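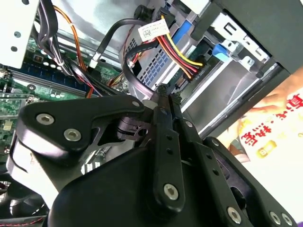 2026-03-02

On Saturday I finally opened the old computer. It was under the desk in the small room since we moved to Stetthorpe, and before that it was under another desk, in another country. I kept it because of what is on the disk, and because I didn't know how one throws away a computer properly.

My wife says I am slow with such things. It is true, but I also think that old things should be opened before they are judged.

The case has a side panel which must slide backwards before it lifts. I had forgotten this and I pulled at it for a good while in the wrong direction. Then it came away all at once and I hit my elbow on the radiator. I put the panel behind the door, where I would not step on it.

I had expected it to look more modern inside. In my memory it was a very good machine. I bought it from a small shop called Malý, which built computers to order at the back of a shop for radios, and I saved for it through a whole summer. Now I look at the green board and the memory slots, one blue, and another one black and white below it, and it seems to me like something from a school museum. But I was also a little touched. Everything was still in its place, as the man from the shop had left it.

What I noticed most was the cables. Somebody had cared about them. The black wires are gathered in a bundle with a white cable tie, and there is one thin orange cable which I still cannot explain. I followed it with my finger twice and lost it both times. On the power cable, the one with yellow, red and black wires together, a white label with a barcode is wrapped round. I left it where it was.

My aim for the day was the hard drive. I wanted to take it out, copy the photographs and the letters, and then decide about the rest. I had read that one should begin by taking a photograph of the cables, so that one knows afterwards where everything goes. It is good advice and I give it further. After five minutes with a screwdriver all black cables are the same cable.

There are two cables to think of with a drive of this kind. The wide flat connector brings the power and the smaller one carries the data. Both should be pulled straight, by the plastic and never by the wire. The power connector was sitting very tight in mine. I moved it a very small amount to each side, and each time I was sure I would break something. It took me longer than the rest of the work together, but it came out whole.

For the copying I used an adapter from Skaltach, which I had ordered in August and then put in a drawer. One side goes on the drive and the other in the USB of my present computer. It made a small clicking sound, which I did not like, and then the folders appeared.

There were nearly 2,000 photographs. Many are of the same lake. There was also a folder with my first letters in English, to a landlord, with every mistake saved. I read 2 of them aloud in the kitchen and then I closed the folder again. The whole thing, letters and photographs and some music, went on a 64 GB stick, and there was room left.

So now the question is what to do with the machine. The recycling place at Kiker takes electrical things, and they have a separate cage for computers. I had planned to drive there on Sunday, but on Sunday it rained and I put the drive back in instead. I connected the cables again with help from my photograph, closed the panel, this time in the correct direction, and pressed the button only to see.

It started. The fan is very loud, I think it always was. It asked me for a password which I don't remember.

The machine is again under the desk for this week. If a reader knows what a thin orange cable does in a computer of this age, please write it in the comments, I would be glad to know it before I bring it away.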